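What Is a Part Exchange?

A family that wants a newer caravan may already own an old one. At Zovstead Caravans, the family may give the old caravan to the dealer as part of the payment. This is called a part exchange.

First, the dealer checks the old caravan and decides what it is worth. Suppose the answer is $1,000.
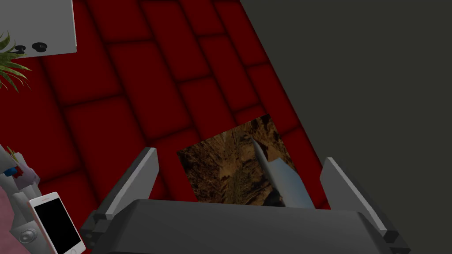 A picture of rocky, canyon-like land.

That amount is taken off the price of the newer caravan. The family pays the rest, either at once or in smaller payments each month.

A caravan with damage is usually worth less. Children may help by keeping the inside clean and telling an adult when something breaks.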